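Grip texture

Grip texture is a pattern of small raised or sunken marks made on the surface of an object, so that the hand can hold it or turn it more easily. It is found on screw caps, tool handles, camera lenses, pens, door knobs and the bars used in weight training. When the pattern is pressed or cut into metal on a lathe, it is usually called knurling.

Patterns

The most common patterns are straight, diagonal and diamond. Straight lines run along the length of the part and help when the part must be turned. Diagonal lines go around it at an angle. The diamond pattern is made by two sets of diagonal lines that cross each other, and it gives hold in every direction. A checkered pattern looks similar, but the word is used mostly for flat surfaces and for wooden handles, where the lines were traditionally cut by hand.

The distance between two neighbouring ridges is called the pitch. A coarse pitch feels rough and can be unpleasant for bare hands, while a fine pitch may fill with grease or dirt and lose its effect.

Production

On a lathe, hard steel wheels are pushed against the turning part. The metal is moved and not removed, so the part becomes a little wider. Cut knurling does remove metal and is preferred for thin tubes. In plastic parts the texture is normally already in the mould, and rubber rings with ribs are often made separately and pulled over the finished part.

Collections

The tool museum in Briltwood keeps 204 knurling wheels, of which 35 come from the closed Sturneo works. The catalogue was prepared by Miłosz Olszewski – it is ordered by pitch and not by age. 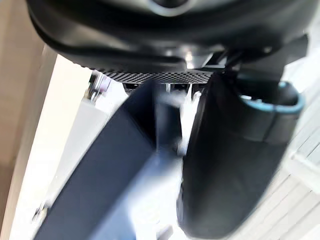 Fine black-and-grey checkered or knurled pattern on a narrow strip, below a smooth black surface

Decorative use

Texture is also applied where no grip is needed. Makers of lamps and furniture fittings use it to break up a shiny surface or to hide fingerprints. Henrique Vieira, in his handbook for lathe workers, advises a narrow smooth border at both ends of the pattern – without it the edge tends to look torn.

See also

Knurling
Checkering
Lathe
Surface finish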